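Gernska Late-Night Monologue Corpus
Data card, release 2

Summary

The Gernska corpus contains transcripts of opening monologues from the late-night talk program Drotgate, broadcast by the regional station Tundby. It was prepared to support research on televised comedy, in particular on how hosts handle news that concerns their own network or employer. The release holds 4000 monologue segments, each with a transcript, a topic label and a record of audience response. Audio and video are held by the station and do not form part of the distribution.

Source material

Transcripts were made from the broadcast version of each episode. Rehearsal recordings, warm-up remarks and material cut before air were excluded. Where an episode was repeated with a shortened monologue, the first broadcast was used. 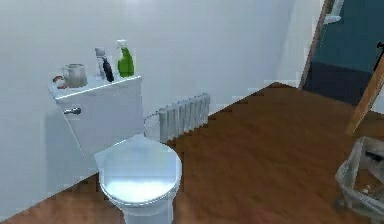
A segment begins when the host introduces a new subject and ends when the host leaves it. Short asides to the band are kept within the segment in which they occur. Returns to an earlier joke are marked as callbacks and carry the identifier of the original segment.

Annotation

Each segment was labeled by two annotators working separately. Disagreements were settled by Jolien Goossens, who also maintains the guidelines. The topic scheme has 31 labels, covering national politics, local politics, celebrity news, sports, weather, the entertainment industry and the program itself. A segment may carry more than one label, but the first one listed is treated as its main subject.

Audience response is recorded as laughter, applause, groan, mixed or none. Annotators worked from the broadcast sound mix, in which the level of the studio audience may have been raised or lowered by the station. The response field should therefore not be read as a measurement of loudness.

File contents

segments.csv: one row per segment, with identifier, season, episode and position
transcripts.jsonl: text of each segment, with speaker changes marked
topics.csv: topic labels in order of importance
response.csv: audience response by sentence

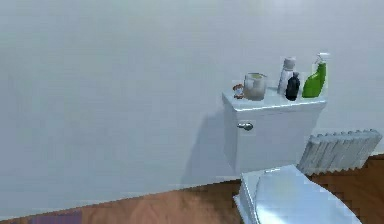 Known limitations

The program had a single host during the period covered, and findings may not carry over to other hosts or formats. The writing staff changed between the third and fourth seasons, and no information on individual authorship of jokes is available. In 50 segments, crosstalk between the host and the bandleader could not be transcribed in full. These passages are marked [unclear].

Jokes about private individuals have been kept, but the names of audience members addressed from the stage were replaced with a placeholder.

Access and use

The corpus is available for noncommercial research. Applicants should send a short statement of purpose to Ailbhe Ó Súilleabháin at the Dierckx Media Archive. Requests received before the end of October are handled with the autumn group. 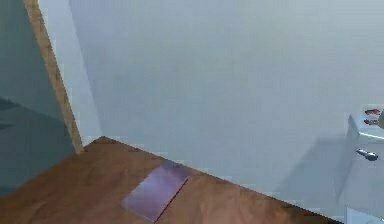
May passages from the transcripts be quoted in published work?

Short quotations are permitted when the segment identifier is given. Reproduction of a complete monologue requires written permission from the station.

Maintenance

Corrections are collected by Farzad Rostami and applied at the next release. Reports should state the segment identifier, the current text and the proposed change. Identifiers are not reused when a segment is withdrawn.
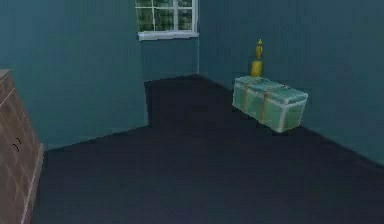 Simulated interior with a wooden dresser and a pale green storage chest.

Changes since release 1

Callback markers were added for all seasons. The label "media" was divided into "entertainment industry" and "the program itself," following a proposal by Cristóbal Cisternas. Spelling of performers' names was checked against the closing credits by Rianne Martens.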